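# Haletix demonstration bench, Trasincombe: gallery

Page 4 of the bench record. The task on this page is moving a bun from the toaster oven to the plate with a pair of hand-held grippers. The examples are used to train a policy that takes wrist camera images as input and gives gripper pose and opening width as output. Last edited 18 March 2019. 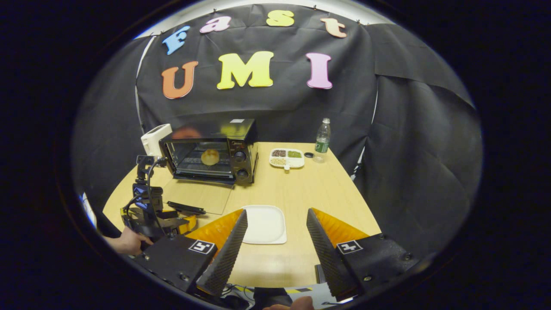
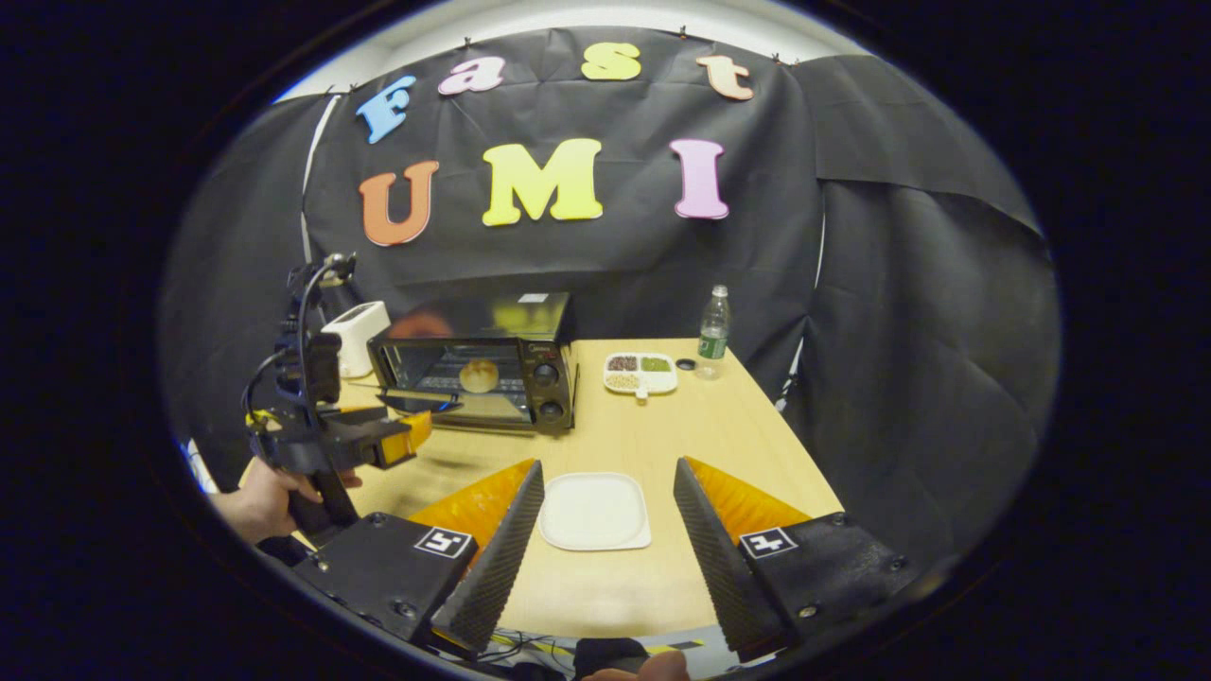
*Toaster oven task, views from a gripper camera. Bun on the oven rack, plate empty, the other gripper held in the left hand.*

## Notes to the pictures

The black outer ring is the edge of the fisheye image circle. It is kept in the stored files. Cropping is done at load time, and the crop radius is a training setting, so the stored files should not be trimmed by hand.

Lines that look bowed, the table edge in particular, are straight on the bench. No correction for lens distortion is applied to gallery pictures.

The fiducial markers on the gripper housings are used to read the opening width. Each finger carriage has its own marker, and the width is taken from the distance between the marker centres after calibration. If one marker is lost, the width is filled in from the other on the assumption that the fingers move by equal amounts. If both are lost, the value is left blank and the gap is handled later.

The foam letters on the black cloth are left up during recording. They stay in the same position for all sessions on this bench and are masked out in one of the training variants.

## Task definition

An example starts with the bun on the rack, the oven door closed and the plate empty. Both grippers are above the table or resting at its front edge. It ends when the bun is on the plate, both grippers are clear of it and the oven door is closed again.

The operator may open the door with either hand. Pulling it down by the top edge is the usual method. The bun is lifted from the side, with the fingers level, and is not pushed along the rack before it is gripped.

The divided tray and the bottle are not part of this task. They belong to the pouring and sorting tasks recorded on the same bench, and serve as distractors. They may be moved between examples but not during one.

## Recording an example

1. Clean both lenses with the dry cloth.
2. Start both streams and wait for the indicator to settle.
3. Close and open each gripper fully, in view of its own camera.
4. Hold still for 2 seconds.
5. Perform the task at a steady pace.
6. Return both grippers to the front of the table and stop the streams.
7. Mark the example as keep, check or discard before starting the next.

Step 3 gives the reference widths. Examples without it are moved to the check list even if everything else is good.

The operator should stand square to the table and avoid leaning over the plate. The cables run back under the wrists and should be free to slide. A cable caught on the table edge shows up as a short jerk in the pose track, most often on the way back from the oven.

Talking during an example is allowed. Audio is not stored.

## What varies and what does not

Fixed for the whole batch:

- table, cloth and letters
- oven model
- finger type and pads
- camera exposure and white balance

Varied between examples:

- position and angle of the oven
- position of the plate, within reach of either hand
- position and turn of the bun on the rack
- placing of the tray and bottle
- starting height of each gripper

The plate should not be put back on the same spot by habit. In the first batch it drifted towards the middle of the table and stayed there, and the trained policy went to that spot when the plate was elsewhere. Those examples are still in the store under the old batch name. They should not be mixed with the current one unless plate position is being tested.

Small items may be left on the table if they were there when the session started. The session note should list them. Adding or removing an item halfway through means starting a new session.

## Batch size

The target for this task is 200 kept examples, shared between 2 operators. Examples on the check list do not count towards it until they have been passed. An operator who falls behind is not made up for by the other; the batch stays open until the shares are equal.

Practice runs are recorded in the same way but are given the practice tag. They are useful for checking the streams and are left out of training.

## Common faults

**Lost tracking near the oven door.** The glass reflects the gripper and the cloth, and there are few stable features on a plain black backdrop. Pose drift is most common when the camera is close to the door. A slower approach helps. If the replayed path passes through the oven wall, discard the example.

**Marker partly hidden.** Caused by fingertips wrapped too far round the grip. Move the hand down the handle. The fingertips may be in view at the bottom of the picture so long as the markers are clear.

**Bun marked or torn.** The ridged finger surface bites into soft bread when the trigger is held too hard. Change the bun when the surface is broken. A bun with a missing piece changes the grasp and should not be used.

**Second gripper in view.** This is normal and is not a fault. The idle hand may be anywhere on its own side of the table, provided that it does not cover the bun or the plate during the grasp or the release.

**Streams out of step.** Check against the closing movement in step 3. An offset that stays constant can be corrected. One that grows through the example cannot be corrected with the present tools.

## Checking

Kept examples are replayed at Clenholm before they are added to the training set. The replay shows both camera views with the pose track and width plotted below. The checker looks for:

- blank width values during the grasp
- sudden steps in position
- contact between the grippers
- a release above the plate instead of on it
- an end state that does not match the task definition

The last point fails more examples than the others, mostly because the oven door has been left open. The operator has finished the part that needs care and stops the streams too soon. An open door is not repaired by trimming. The example is discarded.

Dropped buns are a separate case. If the bun is dropped and then picked up and placed correctly, the example is kept and tagged as a recovery. If it leaves the table, the recording is stopped.

## Files

Each example is stored as one folder holding both video streams, both pose tracks, the width values and the session note. The folder name gives bench, task, operator code and running number. Operator codes are letters and are not linked to names in the store.

The master copy is on the Mahmoud server. The bench machine keeps the current batch only and is cleared when the batch is closed. Gallery pictures are taken from the streams without changes and are not used for training or testing.

## Open items

- The white label on the oven is readable to the camera at close range in some recordings. Cover it or leave it for the whole batch; do not change it midway.
- Spare finger pads to be ordered before the August batch.
- The cloth has creases that move when it is brushed. Decide whether to stretch it or to treat the creases as variation.
- Width calibration for the left-hand gripper to be repeated after the next pad change.
- The door opening method needs its own tag. At present it can only be found by watching the video.

Next page: pouring from the divided tray.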